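Robot Learning Lab – Handout for Session 8
Gathering demonstrations you can train on

Last time we got as far as the hardware, and most of you can now drive the arm without hitting the table, so I want to spend this session on the part that eats up your December: collecting examples. The training script takes an afternoon to run. The examples take weeks, and if they're bad there isn't much the script can do for you.

First, some words I'll keep using. An episode is one attempt at the task from start to stop. A demonstration is an episode where a person drives the arm and the task gets done. The log is what the computer saves (wrist camera, joint angles, gripper opening, time stamps). The notes are what you save, by hand, in the shared sheet, and yes, I do read them!

Our task this term is picking up small plumbing parts from a cloth and dropping them in a tray. I got the idea from Asmaa El Fassi, who ran a similar set at Dellby and told me that plumbing parts would teach me humility. She was right. They're shiny, they roll, they have handles sticking out at odd angles, and two parts that look the same to you from across the room can look quite different from the wrist.

Let's talk about the approach, which is where most first-time drivers lose their episodes. People come down fast, straight over the part, and then make a lot of nervous little corrections at the bottom. The model learns the nervous corrections too. I'd like you to come down at one steady speed, get the part between the fingers with some cloth showing on both sides, and only then finish the move and close. A short pause before closing is fine. A long one is a problem, and I'll get to that.
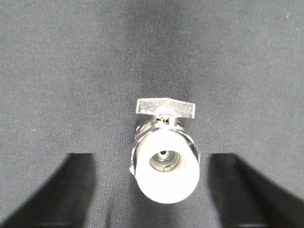 Wrist view on the approach: ball valve between the open fingers, not touching either one.

Look at how much the model has to work out from a view like that. The lever is a flat bright plate, the body is polished and full of streaky reflections, and the end nearest the fingers is so white that it's close to blown out. If you set the exposure for the cloth, you may lose the edge of the white part. If you set it for the white part, the black fingers and their shadows run together. Samah Hegazy (your lab assistant, be nice to her) likes to set it a touch dark and leave it alone for the entire session, and I've come around to her way. Whatever you choose, don't change it halfway through a batch.

Now, pauses. When you stop to think, the arm stands still and the camera keeps recording, so you get a long run of nearly identical pictures all labeled "don't move." Train on enough of that and the robot freezes above the part and stays there. I spent a miserable week on this with the old Vostelance set before I plotted the joint speeds and saw the flat stretches. Decide on your grasp before you press record. If you get stuck, end the episode, mark it "hesitated" and start again.

Then variety. Each batch is 60 episodes, and I want the part moved and turned between every one of them. Left to ourselves we all put things down in the same comfortable spot – I do it too – so use the placement cards in the Nasr folder. Each card gives you a position and a rotation. Follow the card even when it looks awkward, and if the grasp it leads to is impossible, write down the card number and skip it.

What about failures? Keep them, but label them. A dropped part goes in as "drop," a missed grasp as "miss." If you miss and then recover smoothly, I'm very happy to have it, mark it "recovered" and leave it in the demonstrations. Please don't delete anything from the log folder. Last year one group ended up with 67 videos and no matching joint files for any of them, and we never did sort it out.

For your group this time:

Work in pairs, one driving and one placing parts and typing notes. Swap after every 20 minutes or so, tired drivers get sloppy.
Record one full batch with the valve, then a second with a part of your choice from the Jululus box.
Watch 8 episodes from each batch at normal speed before you leave, wrist camera only. If you can't tell from the wrist view where the part is, the model will have a hard time too.
Put your sheet in the group folder with both drivers' initials on every row.

Reading for next time is the short chapter on imitation and drift, and you can skip the proofs. Bring one episode you're unsure how to label and we'll argue over it together.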